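Old office computers get a second go in Arnedden

If you've got a dusty old desktop tower sitting under the stairs, Selamawit Alemayehu would very much like a word with you. She runs the computer refurbishing program at the Quansah community workshop in Arnedden, and when I dropped in one morning in May she had the kettle on and a pile of donated machines stacked nearly to the window sill.

The program has sent out 144 computers so far, mostly to families with school-aged kids and to a couple of seniors' groups out Noratari way. They were nearly all office machines once, the kind that get replaced every few years whether they need it or not. I'll admit I went in thinking it'd be a quick wipe with a cloth and a new keyboard. Not even close! Every tower gets opened up and gone through before anyone decides whether it's going back out the door or being kept for spares.

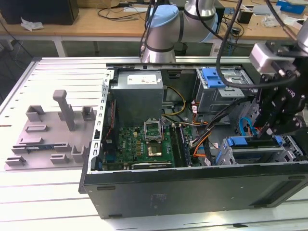

Processors are the bit everyone asks about, and I was no different. Selamawit's rule is that a tower goes flat on its side with the panel off before anyone touches the chip, so you're working down onto the board and gravity is on your team. I'd never looked closely at an empty socket before, with the metal bracket flipped up and that gold-coloured patch in the middle (it's prettier than I expected, for something that spends its whole life under a fan). You don't put your fingers anywhere near it. You also move the cables out of the way first, and there are always more cables than you remember – the yellow and black ones coming off the power supply seem to want to be in the middle of everything.

Vija Ozoliņš comes in to do the drives. Every donated drive is wiped before it's used again, and if one can't be wiped it gets destroyed, no exceptions. She told me people worry about that more than anything else, and fair enough too. She'll happily give you your old drive back in an envelope if you'd sooner take it home, so just say so when you drop the computer off.

The workshop has also picked up a grant of $3,349 from the Nusano neighbourhood fund. Most of it is going on memory and solid-state drives, with a bit put aside for decent screwdrivers, which made Vija cheer out loud when she told me. A memory upgrade and a newer drive can make an old office tower feel like a different computer, she reckons, and I've got one at home I'm now eyeing off.

There are 11 spots in the next beginners' course, which runs over 2 evenings and starts at 6:30 pm. You don't need to know a thing about computers and all the tools are supplied. Wear closed shoes and leave your bracelets at home. Drop-offs are welcome at the side door any morning before noon – towers and keyboards are fine, but please, no more printers.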